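Break Room Fridge and Water Corner: FAQ

Cestcombe building, ground floor. Updated February. Read this before you email, please, most of it is in here.

Where is the fridge?
On the small wooden table by the curved brick-tile wall, right next to the water dispenser. If you're standing at the vending machine you've gone too far.

Who can use it?
Anybody with a desk on the ground floor or in room 107. Upstairs has its own, bigger one. Guests fine, just tell them the rules.

What goes in it?
Drinks. Small jars. A lunch if it's small. It's a mini fridge, so no casserole dishes, no whole cakes, no party platters. For a party platter ask Veronika Dobos about the upstairs kitchen, she has the sign-up sheet.

Do I have to label my stuff?
Yes. Name and the day you put it in. Masking tape and marker are in the drawer under the coffee machine. No name = anyone can move it, and at clean-out it goes.

Somebody drank my soda.
Sorry. Was it labeled? If it was, tell Ferenc Kozma. If it wasn't, see above.

How should things be arranged?
Tall bottles on the floor of the fridge, toward the back. Short and flat things on the wire shelf. Jars with the label facing out so people don't have to pick up every one.

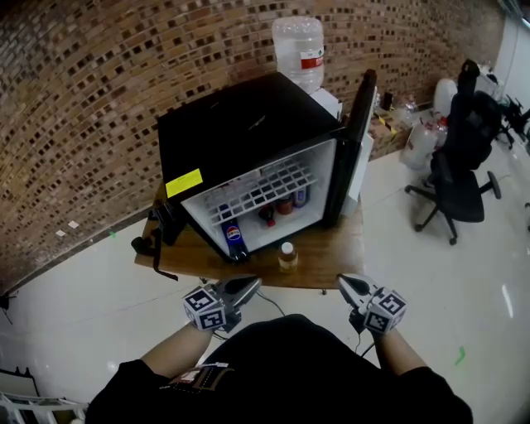

Door open, bottles at the bottom, wire shelf above.

The shelf is crooked. Is it broken?
Usually no. It slides out of its groove when someone pulls a bottle up past it. Take off whatever's on it, lift the low side, push it back in till it sits flat. Ten seconds. Don't load it while it's tilted, things roll.

Can I lay a bottle down?
Rather you didn't. Opened bottles never, they leak under everything and somebody else gets to mop it. Sealed ones OK if there is really no room standing up, but wedge it so it doesn't come out when the door opens.

Can I leave things on the table in front?
While you're sorting, sure. Then back in or away with you. The door needs room to swing, and whatever gets left on the table ends up knocked off it sooner or later. Same for the top of the fridge, keep it clear please.

Does the door need a push?
Yes! Push till you feel the seal grab. Left open a crack all night it ices up and we have to defrost early. It opens to the right so mind the person getting water.

What temp is it set to?
Middle of the dial. Please leave the dial alone. If your drink isn't cold enough move it toward the back. If it's freezing, move it forward. If everything is warm, email Magdolna Antal at the front desk, ext. 225.

When is clean-out?
Last working day of the month, 4 p.m. Everything comes out, shelf gets washed in the sink, inside wiped with warm water and baking soda. Unlabeled or expired goes in the trash. Labeled and still good goes back. We don't save containers, so if you love the jar take it home before then.

What do I wipe spills with?
Damp cloth, a little dish soap. No bleach and none of the orange spray from Gommont, it leaves a smell that gets into the drinks. Wipe the outside dry too, the black shows every fingerprint.

How do I change the water jug?
Two people if at all possible. Full jugs are heavy.
Wipe the neck of the new jug. Peel the cap sticker. Lift the empty one straight up, set it on the floor. Tip the full one over in one go and set it down on the dispenser. Wait for the bubbles to stop before you pour.
If there's water on the floor, dry it right away, that tile is slick.

Where do the empties go?
Closet by the back stairs, caps off. Kocsis picks them up with the delivery. Don't stack them in the hall, the fire inspector wrote us up for it once allready.

We're out of full jugs.
Check the closet first, behind the paper towels. Still none? Ext. 225, and give the account number, 3,331, so Magdolna doesn't have to look it up.

Can we get a bigger fridge?
Asked every year. Purificación Villanueva priced one from Brukholm and it doesn't fit on the table, and a floor one would block the dispenser. So for now this one. If you have a better spot in mind tell her.

Can I unplug it to charge my phone?
No. There are 2 outlets by the coffee machine.

I found something gross and it isn't mine.
Bag it, toss it, wash your hands. Thank you. No need to send the whole floor a photo of it.

Who do I ask about somthing not on this page?
Rozália Szénási, mornings. After lunch, the front desk.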